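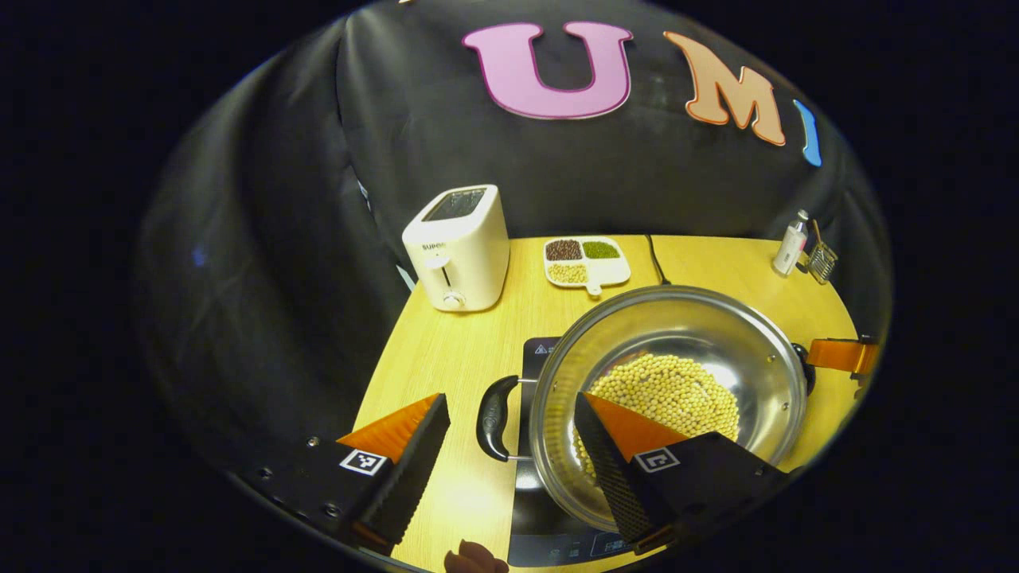
**Kitchen hand and bean cook, part time, Fendgate**

Kirkard is a small kitchen that cooks dried beans, peas and lentils for cafés and school canteens. We need one more person to work the morning prep shift from our unit at Fendgate. The job is 29 hours a week, spread over five mornings, and it is ongoing after a trial of 6 weeks.

Most of the work is plain, repeated kitchen work. You will sort and rinse dry beans, put them on to soak, cook them in large pots, cool them, portion them into tubs and label the tubs. You will also do a fair share of the washing up, as everyone here does.

## What you would be doing

- Picking over dry soybeans, mung beans and red-brown beans for stones, split skins and anything else that shouldn't be there
- Weighing out each batch and writing it in the batch book
- Setting up soaks at the end of one shift for the next
- Cooking on induction, from a single small pot up to the big stockpots
- Tasting and checking for doneness. We go by feel as well as by the timer
- Toasting bread for the tasting plates that go out to new customers
- Wiping down benches, cooktops and handles between batches
- Putting away deliveries. Sacks are 9 kg and the storeroom has three steps down to it

Soybeans make up more than half of what we cook. They foam when they come to the boil and will go over the side of the pot if they are left, so whoever puts soybeans on stays at the bench until they have settled to a simmer. Mung beans are quick and easy to overcook. The different kinds are kept apart at every stage, from the sample tray to the cool room, and are never topped up from one another.

## What we are looking for

You don't need a trade certificate. Experience in a commercial kitchen, bakery or food factory would help, but we have trained people who had only ever cooked at home.

You do need:

- A current food handling certificate, or to be willing to get one in your first fortnight (we pay the fee)
- To be able to stand for most of a shift
- To be able to lift and carry a full pot with a second person
- Neat handwriting, or at least handwriting that someone else can read
- To be on time. The first soak has to be drained at 6 am

Please tell us if you have a soy or other legume allergy. Dry soybeans are handled in the open every day and we can't keep them away from any part of the kitchen.

If you have a pacemaker or another implanted device, talk to your doctor before you apply, as all our cooktops are induction.

## Hours and pay

Shifts run from 6 am to just before noon. There is a paid break mid-morning and you can eat from the kitchen. Pay is by the hour at the casual rate during the trial, then moves to a permanent part-time rate with leave. We will give you both figures in writing before you come in for an interview. Aprons and gloves are supplied. You will need your own closed, non-slip shoes.

The kitchen shuts for a fortnight over the new year and for one week in June, when the drains and exhaust hood are cleaned. Permanent staff take leave for those weeks.

## Getting here

We are at the back of the Masri building in Fendgate. The 107 bus stops across the road, but the first service of the day gets in too late for a 6 am start, so you will need a car, a bike or a lift. There is free parking behind the loading dock and a rack for bikes inside the roller door.

## How to apply

Send a short letter and a list of your past jobs to Munther Mahasneh, kitchen supervisor, at the Kirkard office. Paper applications can be left in the box marked "Kitchen" at the Masri building front desk. Include the names of two people we can call. One of them should be someone you have worked for, paid or unpaid.

Applicants we want to meet will be asked in for a paid two-hour session. You will sort a tray of mixed dry beans, cook one small pot of soybeans and clean up afterwards. Bring your shoes.

People who applied for the Vamden job earlier in the year are welcome to apply again. That position was for a delivery driver and this one has no driving in it.

Notice posted Dec 19, 2021. It will come down when the job is filled.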